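3.2 Gripper upkeep on the Bravo cell

The Bravo cell has two arms fixed to one side of a white table, with a cloth backdrop hung behind it. Each arm carries a parallel gripper and a small wrist camera. The cell was moved to the Prurkow site in September and has kept the same layout for all the trials reported in this paper.

Most of the upkeep goes into the finger linkages. The hex screws at the finger ends work loose with repeated closing, and the fingers then no longer meet squarely. We check them every 3000 closing cycles, using the counter in the Islow control software. The gripper is opened fully, each screw is tightened by hand with a short key, and the pads are wiped with a dry cloth. Pads are replaced in pairs – a new pad set against a worn one tends to twist the object as it is lifted.

After any work on a gripper the wrist camera is checked before the arm goes back into use. Both open fingers must show in the lower part of the view, with the backdrop filling most of the space above the table (Figure 8).

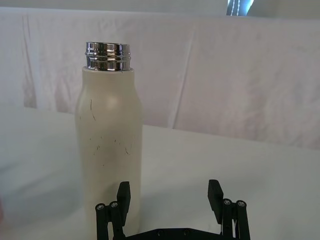 Figure 8. Wrist view of the right gripper, fingers open, with an uncapped bottle on the table.

The arm is then run through three slow grasps at reduced speed. If the fingers close off centre, the linkage is taken apart and the screws are reset from the palm plate outwards. The left arm follows the same routine, but its counter is kept separately in the Edis log.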